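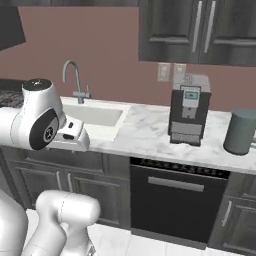
Figura 1. Encimera de mármol con fregadero.

3. Resultados de la encuesta

En octubre repartimos 300 cuestionarios sobre quién friega los platos en los pisos compartidos de Hultusham. La residencia Nillwood los devolvió casi todos, algunos con manchas de café que no hemos codificado como variable.

Según las respuestas, todo el mundo friega más que sus compañeros. Sumados los porcentajes, en el piso medio se friega 2 veces cada plato, dato que no concuerda con el olor descrito en la pregunta abierta. Clem Dunstan propuso corregir el sesgo con un diario de tareas, pero en la residencia Trevaskis lo rellenaron entero el viernes, con el mismo bolígrafo.

Queda pendiente comparar con la encuesta de 2003, que no preguntaba por las sartenes.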